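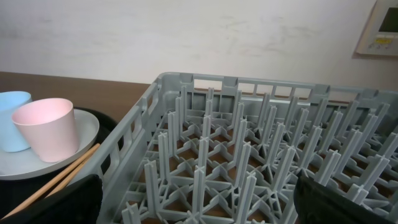 Last edited: September 2021

Can I use a dishwasher rack as a drying rack on the counter?
Posted by Wutwood
I love this thing! It's a gray plastic rack with rows of tall pegs, and it sits right on my wood countertop. Plates stand up so nicely in it. But the floor is an open grid, so won't the drips go straight onto the wood?

Nedesa
Yes they will, so put a tray under it! I've done mine this way since April and it's wonderful – six dinner plates at a time and plenty of air between them. A boot tray works great. Tip it into the sink every night and wipe the wood dry.

Mthembu
I just use a folded towel. Fine so far.

Vandell
Towel people, please swap it out often, a damp one can mark the wood! Otherwise great idea, and the rack rinses clean in the tub in almost no time.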